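Keeping the Tutstead ferry bell ringing
2020-03-30
By Jocelyn Cormier

Trevor Bellamy learned to tune bells from a man who had lost most of his hearing. He now works out of a shop behind the old Benedetti feed store in Tutstead, where he restores handbells and small tower bells for churches, schools and the occasional boat owner.

"People bring me a bell and tell me it's dead," he said. "Usually it's the clapper. It's worn flat on one side, or somebody replaced it with a bolt."

Bellamy started at 57, after the paper mill closed. He had played in a handbell choir as a boy and kept two of the bells when the group broke up. One had a crack near the lip. Trying to fix it, he ruined it.

"I brazed it and it sounded like a coffee can," he said. "I still have it. I keep screws in it."

The job he is best known for locally is the ferry bell, a bronze casting that weighs 272 pounds and hung at the landing until the dock was rebuilt. It came to him in August with a bent headstock and six coats of paint. He would not strip the paint with a wire wheel, as the town had suggested, and took it off by hand with a soft scraper over most of a month.

"You grind on a bell, you change the note," he said. "Not by much, but the people who grew up with it would hear it."

He charges by the hour and does not give estimates over the phone. He also turns down work. A customer last year wanted a school bell polished to a mirror finish and mounted on a mailbox. Bellamy told him to buy a new one.

He has no apprentice. A nephew helped for a while and then moved away for work.

"He had a better ear than I do," Bellamy said. "He didn't like the dust."

The ferry bell is finished and sitting on a pallet in the shop until the town settles on a place to hang it. Bellamy would like it back at the water.

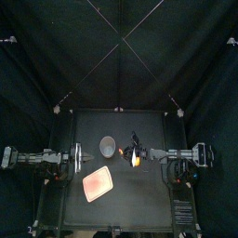 "Put it up on the hill and you get the echo off the school," he said. "Down at the landing it just goes out over the river, and you hear it once."

Recent stories
Clatel drops paper bills for rural customers
Animia choir looks for a new rehearsal hall
Benedetti building gets a new roof
Tutstead library extends its loan period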